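Hutchins Centre Equipment Planning Group
Minutes of the meeting held on 26 Jan 2023, Room 4
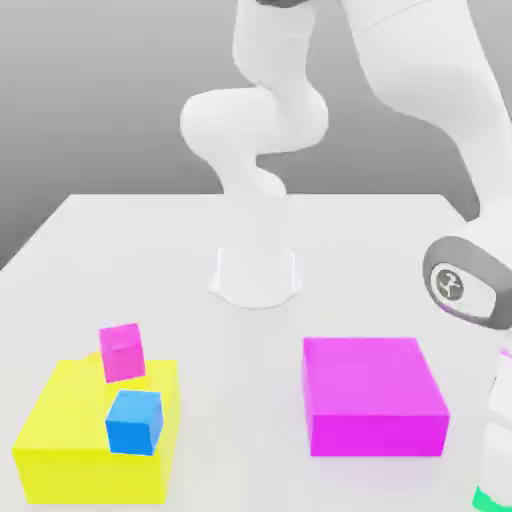 Simulated sorting cell with the arm, two large boxes and two small cubes. Discussed under item 3.

Present: chair, workshop lead, teaching lead, purchasing officer, estates representative, minute-taker.
Apologies: IT support.

1. Minutes of the December meeting

Agreed as a correct record, with one change. Under item 5 the delivery charge from Esteck should read "excluding VAT". The minute-taker will reissue the page.

2. Matters arising

The old conveyor has been sold and the money has been credited to the equipment budget. The purchasing officer has the receipt.

The question of who pays for the annual safety inspection is still open. Estates believe it falls to the department using the equipment. The workshop lead did not agree. Carried forward.

3. Sorting cell: simulation work

The workshop lead reported on the simulation. The model has a single arm on a plain table, with a large yellow box and a large magenta box to work between. The small cubes, one pink and one blue, are on top of the yellow box in the view circulated. The task under test is moving cubes between the boxes by colour.

The teaching lead asked whether the simulation was good enough to base a purchase on. The workshop lead said it was useful for reach and table size, and less so for grip, as the friction values are guesses. Lighting in the model is also much more even than in the workshop.

It was noted that the table in the model has no raised edge. The group would want one on the real bench so that dropped parts stay off the floor.

The purchasing officer asked that box sizes be fixed before quotes are finalised, because both suppliers have asked for them. The workshop lead will send the dimensions used in the model.

Action: workshop lead to circulate box and table dimensions.
Action: workshop lead to run the model again with the bench moved closer to the wall, as in the estates drawing.

4. Bench and guarding

Two quotes have been received for the bench.

Himo: £2,000, delivered and assembled, steel top, fixed height. Guard panels not included.

Clatater: £1,323, delivered flat, laminate top, adjustable feet. Guard panels can be added later but the price has not been confirmed.

Estates preferred the Himo bench on weight. The floor in the workshop is uneven by the far door and a lighter bench may move when the arm stops quickly. The workshop lead thought the Clatater bench could be bolted down. Estates will need to check what is under the floor before any drilling is allowed.

The teaching lead pointed out that a fixed height may be a problem for wheelchair users loading parts. Himo to be asked whether a lower version is available and at what price.

No decision was taken. Both suppliers will hold their prices until the end of next month.

Action: purchasing officer to ask Himo about height, and both firms for a price on guard panels.
Action: estates to check the floor.

5. Gripper and spare parts

Esteck can supply a spare set of gripper fingers with the arm or separately. Ordering with the arm saves a second delivery charge. The group agreed that one spare set should be ordered at the same time as the arm.

The chair asked whether a camera was needed in the first year. The teaching lead said the first-year exercises can be run with fixed starting positions for the cubes. The camera will be moved to the list for the following year.

6. Budget

The amount left for the bench, guarding, spares and installation is roughly £4,000. The arm itself is paid for from a separate line and is not affected.

The purchasing officer said that if the Himo bench is chosen there should still be enough for guard panels and the spare fingers, but little for electrical work. Estates were asked whether the new socket could come out of the building maintenance budget. They will ask, but could not promise it.

The chair reminded the group that orders must be placed before the end of the financial year. Money not committed by then cannot be carried over.

Action: purchasing officer to draw up one sheet showing both bench options with all extras.
Action: estates to report back on the socket.

7. Training

Supplier training lasts one day and must take place on site after installation. The teaching lead would like it outside term. The workshop lead asked that both technicians attend, with the workshop closed for the day. Agreed in principle, dates to follow once delivery is confirmed.

8. Any other business

The key to the parts store is missing again. Please return it to reception.

The risk assessment template has been updated and the old version should not be used for the sorting cell.

9. Next meeting

To be arranged by email once the guard panel prices are in. Same room if free.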